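Sodavdale at Wirnthorpe Hall, July tour

shirin_t
Went last night. Doors were at 7 and the support was on by 7:30, so plan for that. Sodavdale played 19 songs, mostly from the second album. Sound was muddy near the bar and fine up front. They left out "Narkesia", which I was hoping for.
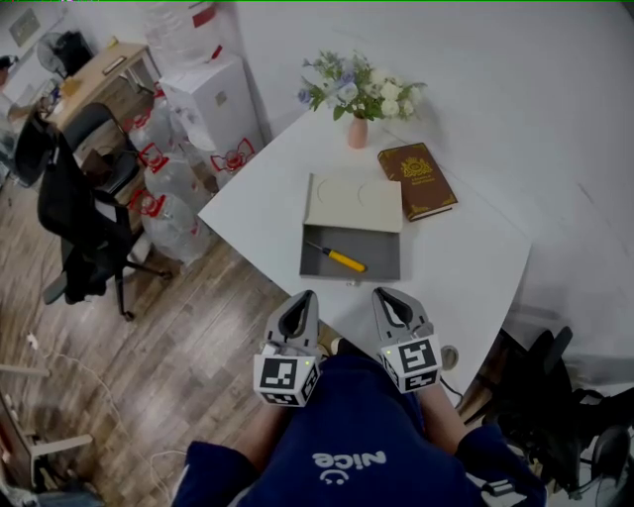 Chaminda Wanigasekara
I was up in the balcony and the sound was bad there too. The vocals were buried until the last few songs. For a $28 ticket I expect to hear the words.

shirin_t
I don't agree that it was bad. The drums were too loud for the first half, then somebody fixed it. The slow songs were the best I've heard them do.

patchbay2593
Did they bring the string players again?

shirin_t
Just 2 of them, for the encore.

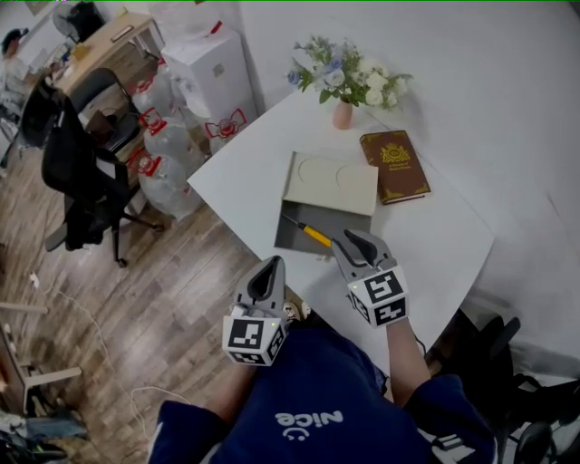 Re: Support act

patchbay2593
Anyone catch Sukprasert? I have the EP and like it a lot.

Chaminda Wanigasekara
Yes, and I'd rather have had a longer set from them. Good guitar player, not much talking between songs. They had the EP on vinyl at the merch table.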